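The hand that learned to wait

By Xiomara Benavides
2020-09-03

The first thing Sólveig Vigfúsdóttir does when I arrive is hand me a black plastic frame and ask me to put it on a metal panel. It takes me two seconds. I find the right spot, give it a little wiggle, feel it settle, and look up rather pleased with myself.

"Good," she says. "Now tell me how you did that." And I can't! I really can't. I mumble something about feeling for the edge, and the students laugh, because they have all been through this on their first day.

Sólveig runs the Plendard project, a student course in robot assembly that began in March with a borrowed room and a very short parts list. The students choose one job from a real production line and spend the term trying to get a humanoid hand to do it. Last term's group picked plugs and sockets. This one went for panels, long pieces of stamped metal with ridges and holes and fiddly little tabs along the edges, and a plastic part that has to sit on top at the correct angle.

It sounds simple until you watch. The metal is shiny, so the light slides about on it and a ridge can look like a gap. The frame likes to rest with one end up. If the fingers push too soon, the whole thing skates off sideways and somebody has to walk round the table and start again. 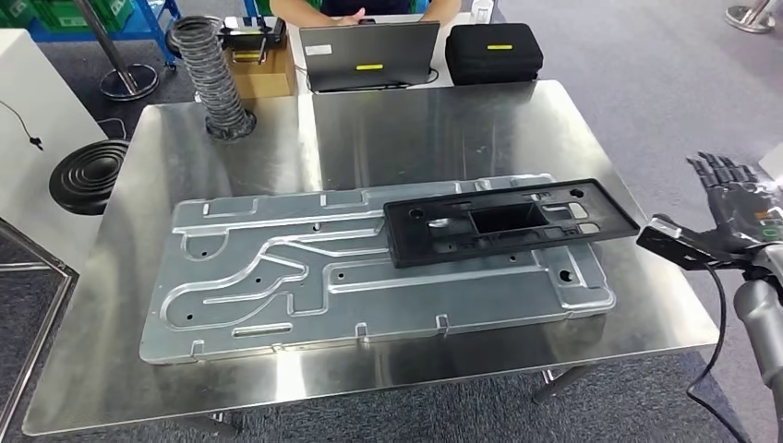 The group has logged 1,132 attempts so far, and they talk about them the way anglers talk about fish. Attempt 37 is a favourite. The frame went on back to front, perfectly level, and everyone cheered before they noticed. By attempt 700 they had stopped writing code to make the hand faster and were working on making it pause, a tiny stop after first contact so the software can decide whether it has touched the panel or only the top of a ridge. They call the pause Clollum, for reasons that three people explained to me at once and I still don't follow.

I loved how much of the work is talking. A run lasts 35 seconds and the argument afterwards can fill the rest of the morning – was it the grip, the angle, the lighting? One student is sure that the wrist turns late. Another wants to try coming in from the far end. Sólveig mostly listens and asks to see the numbers, and then they run it again.

In the final week they take the task to the Alcantara Cup, where teams get a panel they haven't seen before and one afternoon to cope with it. Their main rivals, a team called Proletti, are said to be very quick. Sólveig isn't bothered by quick. She would like to see the hand touch down, stop, and shift the frame across by itself without anyone in the room holding their breath.

I had another go with the frame before I left, slowly this time, with my eyes shut. There was a pause in it after all, just before the wiggle.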